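关于达马塞诺镇公共阅览室遗留物品处理情况的报告

呈：镇文化事务处
报告人：祖莱卡·法尔康（Zuleica Falcão），阅览室主管

一、缘由

本室自十一月起停止对外开放，馆舍依决议移交普拉克尔仓储公司使用。依照移交章程第四款，凡读者遗留于馆内之物品，应予登记、公告，并在公告期满后作出处理。本报告即就上述工作加以说明。

登记工作由馆员罗桑热拉·西凯拉负责，若苏埃·巴尔博萨协助搬运。两位馆员在职均已多年，对读者情况较为熟悉，多数物品得以顺利归还。雨伞、眼镜、围巾、手套等，凡有人前来认领者，均已签字具结。无人认领者，按章转交镇救济站。

唯有一件物品，章程未作规定，现据实陈述，请予裁定。

二、物品情况

该物品为一封信，夹于《沿海航路指南》旧版之中。该书自编目以来，借阅记录上只有一个名字，即米雷拉·沙维尔。沙维尔女士前后借阅此书十五年，每次期满即还，还后即借，从无逾期。

信封未封口，正面书写“致下一位借阅者”。

西凯拉馆员发现此信后，未予拆阅，即送交本人。本人认为，信封既未封口，又未指明收件人姓名，阅看其内容以确定归属，属于职责范围之内，遂于闭馆后在办公室阅看。信文不长，抄录如下：

“尊敬的借阅者：

您既然借了这本书，想必也有人在海上。我丈夫随‘武基尔号’出航时，带走了这本书的另一册。他说，两册书页码相同，他每晚读哪一页，我便读哪一页，这样即使没有信件，我们也算谈过话了。他从第一页读起，一天一页，读完再从头读。我照此办理，至今没有间断。

有几处需要提醒您。第四十页的潮汐表有误，他已在自己那一册上改正，我也在这一册上用铅笔改了，请不要擦去。灯塔一章写得枯燥，但请不要跳过，跳过一页，往后便全都错开了。

如果您读到这封信，说明我已经不再借这本书。请您从书签所在的那一页接着读下去。不必每天读，方便的时候读即可。

米雷拉·沙维尔”

经查，书签位于第四十页。铅笔改正之处确实存在，字迹清楚。

三、查询经过

本室首先致函沙维尔女士登记住址，信件退回。巴尔博萨馆员随后前往该处，据邻居茹塞利娅·弗罗塔女士告知，沙维尔女士已于夏末去世，身后没有亲属。弗罗塔女士代为保管房门钥匙，并表示死者生前对图书馆事务极为认真，曾因还书途中遇雨，将外衣脱下包裹书籍，自己则因此卧病两周。

关于“武基尔号”，本室向港务所提出查询。港务所复函称，该船确曾在本港登记，出航后未有返港记录，亦未有失事记录。登记簿上该船一栏至今未予注销。经办人另附便条一张，说明每年都有一位女士前来查阅此栏，查阅后即离去，从不提出其他要求，今年尚未见到。

港务所询问本室是否知悉该女士近况。本室已如实答复。

四、馆舍清理

查询期间，馆舍清理照常进行。馆藏约4,000册图书分批装箱，运往克洛科镇中心图书馆。木质书架因年久变形，不予转运，就地拆除。阅览桌由镇小学接收。座钟停摆已久，无单位愿意接收，由巴尔博萨馆员自费购下。
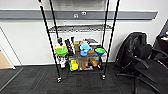 至移交前一日，待运图书仅余最后一箱。依照中心图书馆的接收标准，凡已有更新版本的工具书，旧版一律注销，送交造纸厂。《沿海航路指南》在注销之列。

西凯拉馆员就此向本人提出书面异议。异议内容为：该书尚在借阅之中，依照借阅章程，借出图书在归还以前不得注销。本人指出，该书现存于本室，最后一次归还手续业已办妥。西凯拉馆员答复，其本人已于当日上午办理借阅登记，并出示了借书卡。

经核对，登记日期、签名及印章均合乎规定，归还期限为两周。

本人认为异议成立，予以采纳。

五、后续情况

馆舍移交以后，本室人员暂在镇公所二楼办公，处理善后事宜。西凯拉馆员于期满之日将书归还。因借阅系统已经停用，归还手续以手写方式办理。归还之后，巴尔博萨馆员当即提出借阅申请，亦以手写方式办理。

本人曾询问巴尔博萨馆员借阅用途。该馆员表示家中无人出海，本人亦不谙航海，只是据其观察，书签已由第四十页移至第五十四页，其后一章为灯塔，总须有人读。

灯塔一章共计若干页，本人未作统计。巴尔博萨馆员归还时，书签已在该章之后。其口头报告称，内容确实枯燥，并未跳过。

此后弗罗塔女士来到镇公所，询问可否借阅该书。弗罗塔女士从未办理过读者证，而本室已无权签发新证。经本人查阅章程，发现其中载有一条，准许读者在主管担保之下临时借阅。该条款自本室设立以来未曾援用，亦未曾废止。本人遂为弗罗塔女士出具担保书，副本附于本报告之后。

弗罗塔女士识字不多，请求准许由其孙女代为诵读。章程对此没有限制。

六、请求裁定事项

（一）该信件应否视为遗留物品。如视为遗留物品，则公告期已满，应予处理；然信封上写明收件人为“下一位借阅者”，本室认为，凡其后借阅此书之人，均可主张为收件人，故信件不属无主之物。现信件仍夹于书中，随书流转。

（二）该书应否注销。截至本报告拟就之时，该书仍在借阅之中，尚不具备注销条件。弗罗塔女士归还以后，已有预约登记，预约人为港务所经办人。

（三）本室善后工作应于何时终止。依照决议，善后工作以全部借出图书归还为止。目前未归还者仅此一册。本室人员愿意在不领取津贴的情况下继续履行职责，所需不过镇公所二楼一张桌子、一枚日期印章及印泥若干。印泥可由本人自备。

七、补充说明

文化事务处上次来函，询问本人身为主管，对此事有无个人意见。本人谨答复如下。

本人任职期间，每日黄昏锁门之前，都会见到沙维尔女士坐在靠窗的位置，翻开书，读一页，合上，然后起身办理续借手续。本人一向以为她读得很慢，曾在某次年度报告中将其列为“使用效率偏低之读者”。该项评语见于存档，现申请予以更正。

更正文字拟为：“该读者按期阅读，无一日缺漏。”

另，依照预约次序，本人排在港务所经办人之后。届时是否应由副主管代为盖章，以符合回避规定，一并请示。

附件：
担保书副本一份
港务所复函及便条各一份
借阅登记手写页二张

祖莱卡·法尔康 谨呈

文化事务处批注：来文收悉。第一、二项照准。第三项，俟该书归还后再议。回避一事无须拘泥，自行盖章即可。另请将本处列入预约名单。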